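Chapter 4
Volume, Capacity and the Stuff We Put Things In

Before the formulas, a word about containers. You have used hundreds of them this week and measured none. Fine. Most people get through life guessing. But guessing gets expensive once you buy paint, pour concrete, ship soap or fill a fish tank, and this chapter is about the point where guessing stops being good enough.

What you need from Chapter 3: area of a rectangle, area of a circle, units squared. If those are shaky go back now. Ten minutes. It will save you an hour.

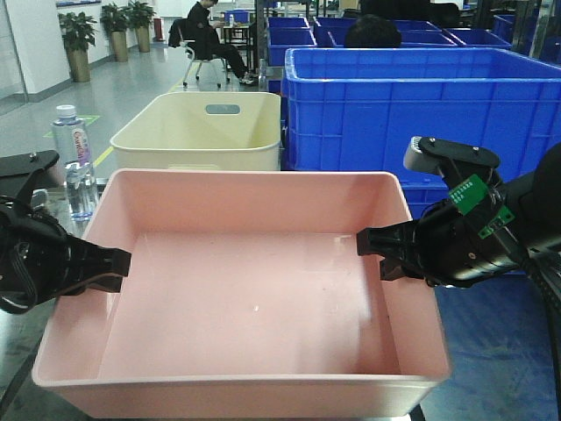 Chak-lun Choi

Start with two words that get mixed up all the time. Volume is how much space a thing takes up. Capacity is how much a container can hold. A brick has volume and no capacity worth talking about. A tub has both, and they are different numbers – the outside of the tub is bigger than the inside, and the walls account for the difference.

On a thin-walled tub the two numbers are close. On a picnic cooler with thick foam sides they are nowhere near close. Students lose marks on this every year. Read the question. Does it want the space the box takes up on the truck, or the space inside the box? Different dimensions, different answer.

4.1 Boxes with straight sides

The easy case. Length times width times height, all in the same unit. The same unit! If the length is in inches and the height is in feet, convert first, then multiply.

Worked case. The Anovham Soap Company packs its bars in a carton 9 inches wide, 9 inches deep and 9 inches tall on the inside. Volume inside: 9 × 9 × 9 = 729 cubic inches. One bar with its wrapper takes up 9 cubic inches. Divide and you get 81 bars.

Does that mean 81 bars fit? Maybe. Depends on the shape of the bar. If the bar is 3 by 3 by 1, yes, they stack in neat layers and fill the carton. If it's 4 by 2.25 by 1, the volume is still 9 cubic inches but now there are gaps, and you have to draw the layers to find out. Dividing volumes gives you an upper limit. It does not give you a packing plan. Write that in the margin.

4.2 Boxes with sloped sides

Real tubs and trays are hardly ever true boxes. The walls lean out, so the opening at the top is larger than the floor. Empty ones can nest that way, one inside the next, and a molded one comes out of its mold more easily.

So what length do you use? The floor or the opening? Neither one alone. Use the floor and you come out low, use the opening and you come out high. For a gentle slope, a quick method is good enough: measure halfway up. Take the length and width at mid-height, multiply, then multiply by the depth. 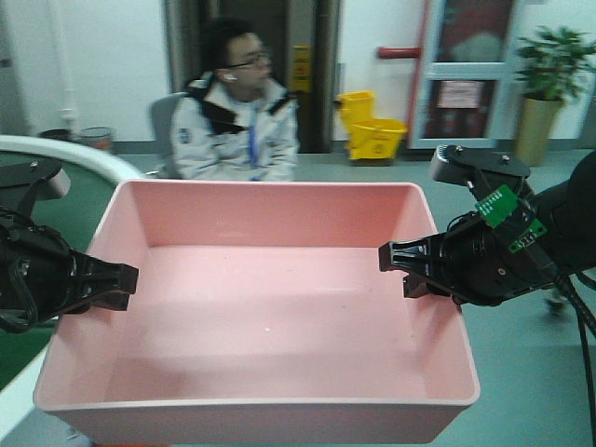

4.3 The mid-height method, step by step

1. Measure the depth straight down, from the level of the rim to the floor. Don't run the tape along the sloped wall – that distance is longer than the depth.

2. Measure the length of the floor and the length of the opening. Inside edges only. Leave the rim out of it.

3. Add the two lengths, divide by two. Same again for the widths.

4. Multiply the three numbers.

Worked case. A tray from Langlois Housewares has a floor 18 inches by 12 and an opening 22 inches by 16. Depth 5 inches. Average length 20, average width 14. So 20 × 14 × 5 = 1,400 cubic inches.

The exact answer, from the formula in the back of the book, is a little over 1,406. We are off by less than one percent. For a washing-up tray nobody will mind. For a medicine tank use the formula.

Half full is a trap. Fill that same tray to a depth of 2.5 inches and it does not hold 700 cubic inches. It holds less, becuase the bottom half is narrower than the top half. Try it with water and a measuring jug before Thursday's class. Bring your numbers, good or bad.

4.4 From cubic inches to something you can pour

One US gallon is 231 cubic inches. Learn it. Our 1,400 cubic inch tray comes to a bit more than six gallons filled right to the brim, and you would not want to carry it.

Metric is kinder. One liter is 1,000 cubic centimeters. A tank with 3185 cubic centimeters inside holds 3.185 liters. Move the decimal point and you are done.

One more thing about brims. Makers don't all quote capacity the same way. Stonis Tank Supply gives the full-to-the-top figure in its catalog, Trurkard gives a fill line lower down. Two tanks of the same size, two different labels. Check which one your looking at before you compare prices.

4.5 Thin gaps and flat panels

A flat panel has volume as well. It is a box, only a very thin one, and the thickness is the measurement everybody gets wrong. Be out by a sixteenth of an inch on a length of 40 inches and it hardly shows. Be out by a sixteenth on a panel a quarter inch thick and your answer is wrong by a quarter.

If you have a pile of the same sheets, measure the pile. Stack 100, measure the stack, divide by 100. Works for paper, card, floor tile, coins. Press the stack down first.
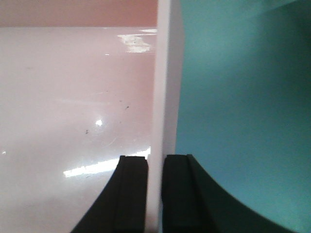 Exercises for 4.1 to 4.5

Show units at every step. No units, no marks.

1. A carton is 2 feet long, 18 inches wide and 9 inches tall on the inside. Find its capacity in cubic inches.

2. A stack of 100 sheets of card is 3 inches tall. How thick is one sheet?

3. A tub has a floor 14 inches by 10, an opening 16 inches by 12, and a depth of 6. Use the mid-height method. Then turn your answer into gallons.

4. Explain in two sentences why a half-depth tub with sloped sides holds less than half its capacity. A sketch is fine.

Section 4.6 takes up cylinders. Bring a can, any can, label off.

Shares 9 | Comments 3

deb_in_room_12
Used 4.3 with my eighth graders and the half full thing got a real argument going. Thank you for putting it in

mathdad
Is the exact formula going to be in this chapter or only in the back? My son can't find it.

P. from night class
typo in 4.4, "your looking". otherwise very clear, the stack of paper trick saved my homework

Contact | Copyright Chak-lun Choi | Back to top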